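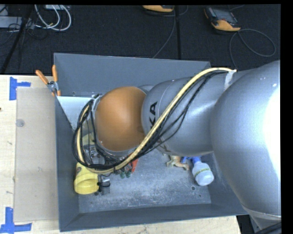
August 2020
Cell notebook, bin picking, rules revision

Spent the morning rewriting the cell rules, which had grown to four pages, contradicted themselves twice and were taped up behind the door where only a person leaving could read them. The old version opened with "Use common sense at all times." Struck that. Common sense is what we were using when we ran the Marikar job with the speed override left at full.

What follows is the working copy. Argue in the margin, in pen, with initials.

Cables and hose
The dress on the wrist is the weak point of this cell and has been since we moved it over from Wornitthorpe. The hose wants a big loop so joint 6 can turn, and the thin cables want to go wherever the hose goes, plus a few places it doesn't. Rule: before the first auto run of the day, jog joint 6 to both soft limits at 3 percent with one person on the pendant and one watching the loops. If a strand hangs lower than the tool, stop and tie it back. Tape is allowed as a marker. Tape is not strain relief, however many layers you use. I have used a great many layers.

Open question: do loose loops count as an obstruction to the camera or as a snag hazard? The Golteck checklist has a box for each and no box for both. I've been ticking both and writing "see above" in each, so they refer to one another forever. Needs a proper answer before November, when we get reviewed.

Bin
The bin gets clamped. If it can slide, then the taught wall positions are a matter of opinion. Check the clamp by pulling on the bin, since looking at a clamp tells you only that you own one. Blue tape on the tabletop is a position reference. Please don't borrow it, peel it, or "straighten" it. If it has to move, re-teach the bin frame and write the new offsets here, on the same day, before lunch.

Scratches in the bin floor: leave them. The proposal to repaint the inside was turned down again. Our depth data is all from a scuffed floor and I don't want to find out what a shiny one does to it the week before a review.

Objects
Mixed household stuff and toys is fine. Bottles must be empty and rinsed, including the ones with spray tops, including the ones that are "basically empty." Nothing pointed goes in without somebody handling it first and agreeing it's blunt enough to be dropped near a person's shoes. No glass. No lunch.

Log the object set before the run. Writing "usual stuff" in the set field means the run is thrown out. We lost 210 picks that way in the Aruveo comparison, and all of them were good ones, or so I like to remember.

Hands
This is the part that matters and the part people skim.

Nobody reaches into the bin while the arm is over it in auto. Paused is still auto. Waiting on the planner is still auto, and is in fact the worst kind, because it looks so much like stopped. To clear a jam: e-stop, say "clear" out loud, wait for the other person to say it back, then reach. Working alone, you take the key out and put it in your pocket. It's an ugly key and it jabs you when you sit down, which I consider a feature.

Manual speed is capped at 250 mm/s. Don't ask for an exception for demos. For setup I'd like everyone to stay well under it anyway.

Pendants and other handhelds
Away from the table edge and out of the walkway, cable coiled. The carpet behind the table is dark and so are half the things we put on it. Anyone who steps over a cable owns that cable and has to tidy it. Nothing gets parked in the robot's reach just because the robot happens to be looking the other way.

Run length
Stop every 600 cycles and look at the tool. Put a hand on it, with the key out. Check bracket screws, hose seat and cable ties. Write down what you found even if it's nothing. A blank line and "nothing" mean different things to whoever is reading this after a breakage, and that has mostly been me.

To do
- print the one-page version and hang it on the outside of the door
- second set of clamps, same type as we have
- ask Golteck if the snag box and the camera box can be merged
- find out who wrote "use common sense," compare with my own handwriting

Last updated: rev 6, speed cap and key rule added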